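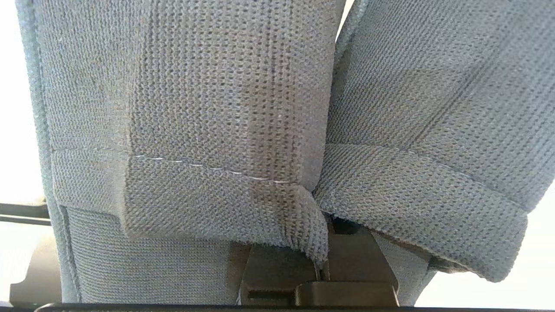
Gray knit, close up, with the white stitching along the cuff.

2 min read

Search this blog Type and hit enter

03/03/2022

I finally went through the knits this week. Most of mine came from the Grestlow outlet, and the gray ones get worn until the edges go fuzzy. I used to throw anything with a frayed cuff in the rag bag. Now I check the stitching first. If the line is still even all the way across, the piece goes back on the shelf.

Washing is cold, inside out, on the short cycle. I hang knits for 90 minutes and then finish them flat on a towel — left up overnight, they stretch. I fold the cuffs back before they go in the drawer, and the roll stays put fairly well.

The drawer itself is a Prirow, bought last August, and it holds nine sweaters if I file them upright. Stacked, it held fewer and I only ever wore the top two.

Still to do: the socks, and the bag of wool scraps under the bed. I also need more gray thread. The shade I have is too blue for the older pieces.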